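Ticket: Gripper pads and spares, two-arm unit, Stondbridge site
Raised by: Tegwen Griffiths
Assigned to: Pascual Herrera
Status: Open, waiting on quote
Category: Equipment purchase / planning

Original request

We need to settle what we are buying for the two-arm unit before the budget closes on 24th October. The finance form has one line for "spares" and one for "new equipment", and at the moment I can't fill in either. The unit is on the bag job: take a black bag by the rim, open it, handle it near the wall hook. The pads on the grippers are the part we replace most and we have never had a proper figure for them.

What I need from you:
Pad sets for the year, with a price.
Whether we replace the right gripper or keep repairing it.
Whether a second unit is realistic this year or should go on next year's list.

The ceiling for the whole lot is 3,000 pounds. Anything over that goes to Ciobanu for sign-off, and last time that took most of September.

Update 1 — Pascual Herrera

Went through the stores sheet. We have drawn 19 pad sets so far this year. Most were the standard Fluretti pads, the rest were the softer ones we had on trial. The sheet does not say which arm they went on, so I can't tell you if the right side wears faster. I have added a column for it.

The bag job is harder on pads than the old carton job was. Thin plastic slips, so people turn the grip force up, and the pads suffer for it.

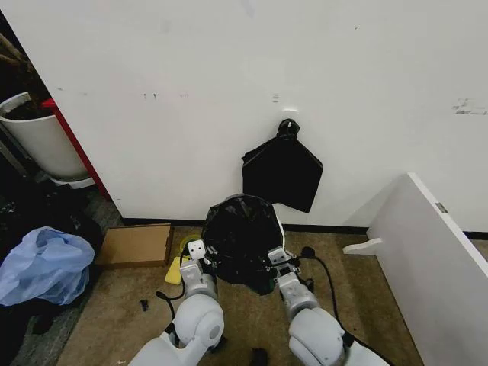

On force settings, I found three different values saved under the same job name. I have kept the lowest one that the operators were happy with and renamed the other two so they don't get loaded by mistake. If we buy pads on the basis of the old settings we will probably buy too many. I would order for the year at the lower rate and review it after the first quarter.

Update 2 — Pascual Herrera

Fault on the right gripper, same one as before. It reports "position not reached" on closing, then clears after a restart.

Steps taken:
Restarted controller. Fault cleared, came back the same afternoon.
Reseated the connector at the gripper end. No change.
Swapped the cable for the spare. No fault for the rest of the session.
Put the old cable back. Fault returned.

So it is the cable. The gripper itself is sound and I would not spend money on a new one. A replacement cable is 77 pounds from Cilitus, and I'd like two, as the spare is now in use and we have nothing behind it.

Update 3 — Tegwen Griffiths

Good, that takes the gripper off the list. Please order both cables under spares, I have approved them.

I still need the pad price. Fluretti's site gives a price per set but the last invoice was for boxes, and I can't make the two agree. Can you also check the delivery time? We ran out once this year and I don't want to do that again.

Update 4 — Pascual Herrera

Rang Fluretti. They sell by the set or in boxes of 32. The box works out cheaper per set, but they won't take back part boxes, and we don't yet know if the softer pads are staying. I have asked for a written quote on one box of standard and a handful of soft sets bought singly. Delivery is up to three weeks, longer if they have to make the soft ones.

For the second unit, I don't think it fits. The arms alone would go past the ceiling, and then there is the bench space, another controller and somebody's time to set it up. I'd put it on next year's list with a proper costing. The present unit is not in use all day and we could get more out of it by moving the changeover to lunchtime. 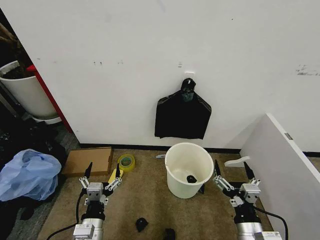 Question from Tegwen: If we leave the second unit until next year, do we need to keep any money back for it now?

Answer from Pascual: Only if you want a site survey done first. Cilitus charge for the visit and take it off the bill if you order within twelve months. I would wait until the costing is agreed, as we may end up going to a different supplier.

Update 5 — Tegwen Griffiths

Fine, no survey. Second unit moved to next year's list and marked "costing needed", with your name against it.

Still open on this ticket:
Written quote from Fluretti (Pascual)
Delivery date for the two cables (Pascual)
Spares line on the finance form (Tegwen, once the quote is in)

Pascual, send the quote straight to me when it comes and copy in Stondbridge stores. I'll leave the ticket open until the cables are fitted.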